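Accueil > Rangement et organisation > Ateliers et locaux partagés

Caisse ajourée ou bac fermé pour les petites pièces et les câbles ?

Posté par udcombe_atelier le 15/05/2021

Bonjour,
Je m'occupe du rangement dans un grand local technique (sol lisse et brillant, machines blanches, des câbles fins un peu partout). Pour transporter le petit matériel d'un poste à l'autre, on m'a donné des caisses en plastique bleu-vert à parois ajourées, avec des petites fentes rectangulaires. C'est léger et on voit ce qu'il y a dedans, mais les embouts et les vis passent à travers. J'ai aussi peur que les câbles s'accrochent dans les trous.

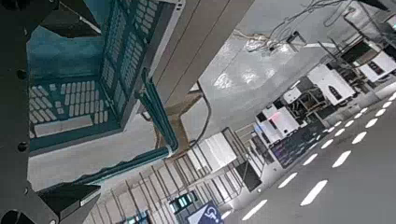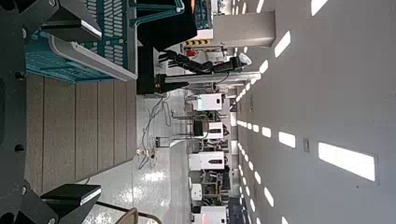 Le fournisseur, Polov, propose un modèle fermé de mêmes dimensions, mais il faudrait en prendre 6 et mon budget est serré. Est-ce que je garde les ajourées en mettant quelque chose au fond, ou est-ce que je change tout ? Il faut aussi pouvoir les laver de temps en temps.
Merci d'avance.

Ailbhe Costello

Garde tes caisses. J'ai eu le même souci en décembre avec des raccords. Prends un tapis antidérapant de tiroir, coupe-le un centimètre plus large que le fond de chaque côté et fais remonter les bords. Les vis restent dedans et le tapis se rince à l'évier. Pour ce qui est vraiment petit, il faut des boîtes à couvercle posées dans la caisse.
Les câbles, je les enroule et je les attache avec une bande velcro, connecteurs rentrés vers l'intérieur. Un câble attaché ne se prend presque jamais dans les fentes. Évite les colliers en plastique, il faut les couper à chaque fois et les bouts traînent.

doherty7

perso j'ai mis du carton au fond, ça marche mais ça prend l'humidité. à changer souvent

skuvia_rangement

Si les caisses doivent être posées sur un plateau en bois, pense aux rayures : quatre patins en feutre dessous suffisent. À retirer avant le lavage, par contre, ou bien à remplacer après. Pour les fermées, compare les prix des lots, j'ai payé les miennes moins cher par 7 qu'à l'unité.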